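Staria Home Learning Group
Call for participants: writing and checking instructions for simulated rooms
Posted 25 Nov 2018

We are looking for 47 people to write, test and pick apart short household instructions for a robot that so far exists only in simulation. The work is paid, part time, and done from your own computer. You do not need to know how to code. You do need to be hard to please.

Please read the whole page before you apply. The last time we advertised, in March, we wrote something cheerful about teaching the helpers of tomorrow, and we got a lot of applicants who were disappointed by the second shift. So this one is written by the person who will be reading your work, and I have my doubts about the field I work in.

What the project is

The project is called Magagula. It is a set of computer-rendered rooms: living rooms, kitchens, hallways, a few offices. A simulated robot moves around in them and is supposed to follow instructions typed by people. To learn how, it needs examples. An example is a starting point, an instruction, and a recorded route or action that carries the instruction out. Our first release had 2,535 of them. When we went back and read every one, 1,257 had to be thrown away or rewritten. Some had instructions that fit two objects equally well. Some named things that weren't in the room. A fair number had been written by people who had clearly stopped looking at the room after the first hour and were typing "go to the chair" over and over.

The system trained on that release got a respectable score. I don't believe the score. It was tested on examples written by the same people with the same habits, and when we let outsiders write the test instructions it did a good deal worse. That is the reason for this call.

What you would do

You will be given a room and a view inside it. Depending on the shift you will do one of these jobs:

Writing. You pick a target and write an instruction that would get someone to it, using the words you would use at home. We will not give you a list of object names. Lists are how we got into trouble.

Driving. You steer the simulated robot with the keyboard, following an instruction written by somebody else. If you can't work out what the writer meant, you mark it and move on. Do not guess. A marked example is worth more to us than a lucky one.

Checking. You read an instruction beside the recorded route and decide whether the two belong together. Two checkers see every example separately. When they disagree, it goes to me.

A shift is 50 examples. Take as long as you need, within reason. We pay by the shift and we do not pay a bonus for speed, having tried it once.

What makes it harder than it sounds

The rooms are not pretty. The surfaces are blurry, furniture is often only partly in view, and colors run into each other. Take something as plain as a round stool with a teal-green cushion in front of a blue-gray wall. One writer calls it green, the next calls it blue, a third calls it "the little padded seat," and the driver has to find it from any of those. If a cabinet and a darker piece of furniture are poking in from either side, "the wooden thing by the wall" is useless.

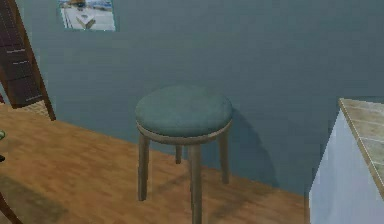

We also want instructions that lean on position, and those go wrong the most. "To the left of" depends on where you are standing, and the robot does not stay where it started. Write from the starting view unless the shift notes tell you otherwise. If you find yourself arguing with the shift notes, good, send me the argument.

Who should apply

People who proofread menus. People who have written directions for a delivery driver and had to rewrite them. Speakers of regional English are very welcome, as we have too many writers who all say "couch." You must be 18 or older and have a computer with a keyboard and a steady connection. A phone or tablet won't do.

If you have worked on the Claltavwood labeling project you may apply, but tell us. Its guide asks for fixed object names and the habit takes a while to wear off.

What we don't promise

We don't promise that a robot will ever tidy your living room because of this. Doing well in a rendered room says little about doing well in a real one, and the planned trial at our Skadton site may show just how little. We don't promise permanent work either. The call covers one round of collection, and a second round depends on whether the first is any good.

How to apply

Send a short note with the subject line "Magagula participant." Leave out the resume. Instead, choose an object in the room you are sitting in and write three different instructions that would lead a stranger to it from the door. Then tell us which of the three is the worst and why. Applicants who skip the last part will not be considered.

Those selected will do one paid practice shift before anything is signed on either side.

Contact: Wen-hsiung Pan, collection lead, Staria Home Learning Group. Replies are written by hand, so allow us some time.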